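The Year I Became the Uniform Lady

I have been meaning to write this one since May, when the last of the bins finally left my dining room and my husband and I ate dinner at the actual table for the first time in weeks. We had spaghetti. It felt like a hotel.

For those of you who are new (hello, and welcome, there are more of you lately and I still can't get over it), both of my kids play in the Timdale youth basketball league, and last fall I said yes to looking after the uniforms. I said it the way you say yes to holding somebody's purse. Then a man I had met once pulled up in a minivan and unloaded 244 jerseys onto my porch, some in bins, some in trash bags, and a few just sort of loose on top, and drove away waving.

I grew up in a house where laundry was my grandmother's department, and she had opinions. She washed everything inside out. She never trusted a dryer with anything she liked. I used to roll my eyes at all of it, and I want it on the record that I have now come around on nearly every point, forty years too late to tell her.

My first load was a disaster, of course. I put the reds in with the whites from the little kids' division, on warm, at ten o'clock at night, while watching a show. You can guess the rest. We had a very sweet team of seven-year-olds in pale pink for the opening game, and one of them told me she liked it better that way, so I gave her an extra orange slice.

After that I got careful. Cold water, inside out, small loads, and everything hung up on the shower rod or the backs of chairs or that folding rack from my mother-in-law that pinches your fingers. The lettering is what you have to baby. Once the big block numbers start to crack there's no going back, and a new jersey from Hashmi (that's the shop over by the post office, lovely people, slow on the phone) costs $30 before they even put a name on it. I had a budget for 2 replacements all season. Two! With that many children and that many juice boxes!

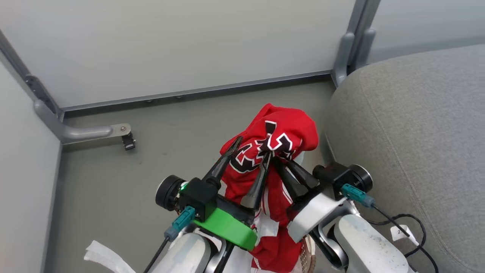
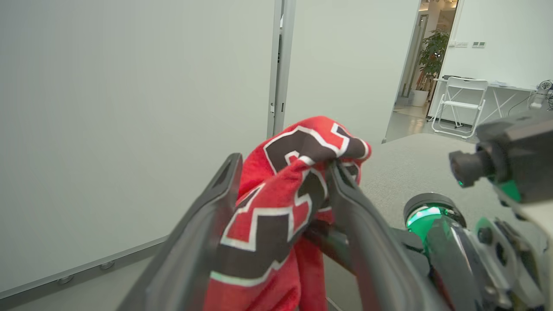
Red with black and white, my favorite colors in the whole league.

I put a short note about all this in the league newsletter over the winter, mostly to beg people to stop ironing straight onto the numbers, and I got more mail from it than from anything I've ever written here. Rukhsana Rajput wrote back that I was being far too gentle about the dryer, that she had seen a whole season's worth of lettering peel off after one hot cycle, and that in her opinion every jersey ought to go home with a card pinned to it saying HANG ME UP. She also said that vinegar in the rinse does more for the smell than any of the fancy sport detergents, and that I should quit folding them through the middle of the number. I've done all three things since. The cards were a big hit, although a few came back to me having been through the wash themselves.

The vinegar I was nervous about, and I'll admit the bathroom smelled like a pickle jar for an afternoon. But it was gone by supper and so was the other smell, the one that had been living in the Tranum Street team's bin since before my time. I use half a cup. I've seen people say a full cup and I just don't think you need it.

Folding I do on the bed now, with a podcast. Face down, sleeves or armholes in, then in thirds from the bottom so the crease falls below the number. It takes longer than you'd think. I must have folded well over 1,000 of the things by spring if you add up all the weeks, and somewhere in there I started to enjoy it, the same way my grandmother must have, standing at her kitchen counter with the radio going and nobody bothering her.

I've told the league I'll do it again this fall, on the condition that the bins live in the garage. My husband has already cleared a shelf next to the paint cans. If any of you have a trick for getting grape popsicle out of white trim, please leave it in the comments, as I have one jersey still soaking in the laundry sink and I'm running out of ideas.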